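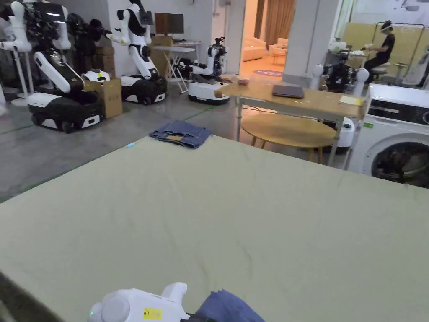 Jeans on the green cloth.

Thursday, before breakfast. Slept until 4 and then lay there listening to the heating come on. My hip is better than last week. The knee is the same.

I have been drawing again since the start of January, and I want to write down how it is going while I remember. Ermanno Martinelli, who was my roommate in the rehab wing at Messina, told me he fills one page a day and doesn't look at it until the month is over. I tried that for a while and I cheated. I looked at mine every night. So now I look at them and I don't mind.

Yesterday's page is the hospital hallway from when I was nine. I drew it in brown ink on the cheap pad. I had not planned to. I started with a line for the edge of the floor and then I put in the doors on the left, and then I knew where it was. I drew the cart with the trays on it. I drew the nurse's shoes but not the nurse, since I can't remember her face. I can remember that she hummed. My mother always said I was in there for a few days. My aunt's letter says it was most of a summer. I believe my aunt.

I had the shakes a little after I finished. I made toast and walked to the corner and back. By the time I took my coat off I was all right. In the old days I would have gone to Dininetti's and stayed until they closed, and I thought about that on the walk, but only as a thing I used to do.

Group was at Bollora again last night. Isamu Hirose ran it. There were a few new people and one of them cried through the whole check-in and nobody made a fuss, which I was glad of. Florante talked about his brother for a long time. I said I was drawing. Isamu asked if I would bring some in and I said maybe. Walking to the bus I decided no. Then on the bus I decided I would bring the hallway and the one of the bathtub, and leave the others at home. The bathtub one is not good as a drawing. The faucet is too big. I still want someone else to see it.

Money: I owe Sandro 80 for the dentist and he has not asked for it. I have 400 in the account until the check comes. The good pad at Otovico costs too much and I'm going to buy it anyway next week, after I pay Sandro. The brown ink goes right through the cheap paper and stains whatever is under it. There is a mark on the kitchen table now that will not come off. I have tried baking soda.

I wrote to Ionuț Surdu on Monday to ask whether he still has the drawings I gave him when I moved out. It was a whole folder. I was drinking when I made them and I don't expect much, but I would like to see if the hallway is in there. I have a feeling I drew it before and forgot. No answer yet. He was always slow with mail.

Things I notice. I draw floors first. I don't draw hands unless I make myself. When I get to the part of a page that bothers me I press harder, and I can feel the line on the back of the sheet with my thumb. I told the doctor about this and she wrote it down. She wants to see me every two weeks now and she is not changing the dose.

It's getting light. The neighbor's dog is out. I have to call the clinic at 9 about the form, and after that I'll do today's page. I think it will be the window at the end of the hallway, if I can get the radiator right.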